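Rernumlow Workshop Course - Unit 6 handout
Hand-held grippers: linkage, pads and thin objects

Bring your part-built gripper and the bag of pins from last time. If the linkage still binds, sort that out before you glue any pads.

1. The linkage

Each jaw moves on a parallel linkage, so the pad keeps its angle as the jaw closes. Push the pins in by hand. A pin that needs a hammer means the hole is undersized, so open it up with the reamer and try again. The triangular cut-outs in the outer arms save weight and let you see what is under the tool. Do not fill them in.

Check for play by holding one arm still and wiggling the other. We allow 2 mm at the tip. Over that, reprint the inner link first. It is nearly always the inner link.

2. The pads

Cut both pads from the same strip with the texture running the same way. Degrease, glue, clamp, leave overnight. Valdir Holanda's earlier notes say an hour is enough. It was enough for the Joltum glue we used then, and it is too short for the Virer one in the cupboard now.

Trim the top edge of each pad flush with the fingertip. An overhang of even a millimetre will catch on cloth.

3. Why chopsticks

A chopstick is thin, light and tapered, and it rolls. If the jaws close out of line, the stick twists out sideways. Cloth makes the job harder, as the tips have to press into the fabric to get under the stick, and a loose weave will snag. Practise in this order:

- single stick lying flat, picked up at the middle
- single stick, picked up near one end and turned upright
- stick out of a holder
- bundle, held across the middle

Use a kitchen table if you have one free. A bench at the workshop is too tidy to be much of a test. Write down each try as picked, dropped or missed. My own log for the spring stands at 2325 tries, most of them on the second task.

4. Sticks on a cloth, kitchen table
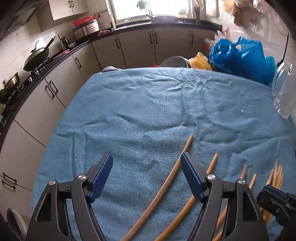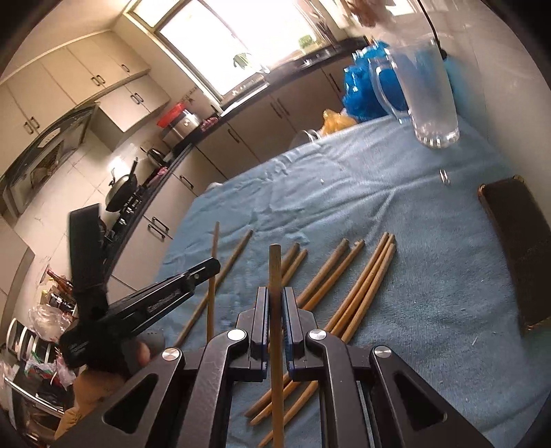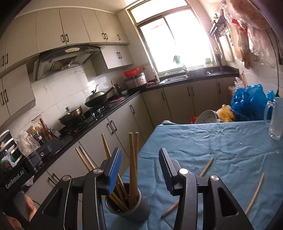 Impi Karppinen replied to the draft of this unit that she would move the bundle to the start of the list. Her group found it the easiest by a long way, she wrote, and it shows up a crooked pad straight away - a single stick can hide one for weeks. She also asked for the reamer size to be printed in section 1.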